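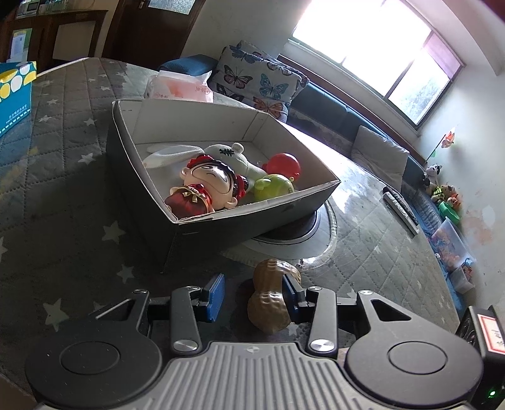
Sorting and labeling an inherited box of railroad slides
By Kristine Dizon
Friday, October 27, 2023

When the Orozco slides came to me they filled two grocery bags and a cookie tin, and I did what I suspect most people do, which was to pull out the prettiest ones, hold them up to the window, and put them back in the wrong place. I lost a whole afternoon's worth of order that way. There were 623 slides in the lot, nearly all of them taken along the old Prirnen branch, and I have now been through every one of them. If you have just been handed somebody's railroad pictures and you're wondering where to begin, pull up a chair and I'll tell you how I go about it these days.

What you'll need

A light panel or a light box, a magnifying loupe, a pair of thin cotton or nitrile gloves, a rubber bulb blower, a soft pencil, a notebook, and archival slide pages or boxes. Please don't use the canned air from the office supply aisle. It can spit, and the spots are miserable to get off. For the pages, look for polypropylene and steer clear of anything with that strong shower-curtain smell.

Step 1. Leave everything where it is

I know, I know. But the order the slides are in when you get them is information, even when it looks like a mess. Before you take anything out, write down each container and what's written on it. I called mine Bag A, Bag B and Tin. If slides are rubber-banded together, that's a group, and it gets its own number. Mine had 16 groups, and one of them turned out to be a single Sunday outing from Cusbridge up to the end of the line, in order, start to finish. Had I tipped the bag out on the bed I would never have put that one back together.

Old rubber bands should come off as soon as you've made your note. They go sticky and then they go hard, and neither is good for a cardboard mount.

Step 2. Number every slide

Use the pencil on cardboard mounts. For plastic mounts, use an archival pen made for film and let the number dry before you stack anything. Write small, in the same corner each time, and keep it simple. I use the container, the group and the slide, so A-3-12 is the twelfth slide in the third group from Bag A. You may be tempted to work the subject into the number, with letters for stations and engines and so forth. I tried it for the first group and had to give it up the moment I found I'd mistaken Flokby for Cusbridge (the depots were built to the same plan, down to the bay window). A plain number never has to be changed.

Step 3. Copy down what's already on the mount

Write it exactly as it stands, spelling mistakes and all, and keep it in its own column away from anything you've worked out yourself. If the mount says "Prirnin, local frt," then that's what goes in the notebook. Your correction goes next door.

Look for a processing date too. Many labs stamped or embossed a month and year into the mount, and sometimes you have to tilt it under a lamp to see it. Do remember that this is when the film was developed. People left film in the camera for ages. I have a slide stamped September with deep snow on the platform, so that roll must have sat in a drawer over at least one summer!

Step 4. Look at the picture, and take your time

Now you get to enjoy yourself. Put the slide on the light panel and go over it with the loupe. I look for things in the same order every time so I don't skip any:

Locomotive number and lettering
Lettering and paint on the cars
Signs on the depot, and the style of the signs
Signals, switch stands and telegraph poles
Automobiles in the parking lot or at the crossing
Shadows, leaves on the trees, people's coats

Automobiles are wonderful. A car can't be older than its model year, more or less, so even one recognizable fender gives you an earliest date. The engine number is good as well, but engines get renumbered and lettering hangs around long after the company has changed hands, so I like a second clue to go with it.

Check that the slide isn't reversed, by the way. If the lettering reads backward, the film was put into the mount the wrong way around. I found four like that. Don't pry the mount open, just note it and flip the scan afterward.

Step 5. Say how sure you are

Next to every place and date I've worked out, I put one of three words: certain, likely, or guess. Certain means there's a sign or a number I can read for myself. Likely means two clues agree. Guess is a guess, and there is no shame in it. The trouble comes when a guess gets copied into a caption and from there into somebody's newsletter, and ten years later it has become a fact about the Flokby water tank.

Step 6. Clean lightly, then put them away

A few puffs with the blower on each side is as far as I go. If you see fuzzy or branching growth on the film, set that slide apart in its own envelope and ask someone who handles film for a living. Store the rest upright in a closet on an inside wall, away from the attic and the basement both.

Step 7. Scan the ones that matter first

I can do about eight slides in an evening before my patience goes, so I didn't start at A-1-1 and march onward. I began with those fading toward pink, then went on to the buildings that have since come down. Name each scan with the slide number and nothing else. Keep one copy on a drive at home and another at a different address — my sister's hall cupboard, in my case.

And if you do come across an interurban car in green and cream on the Prirnen branch, please write to me. I have two slides of it at Cusbridge, both marked "guess," and I'd dearly love to move them up to "likely."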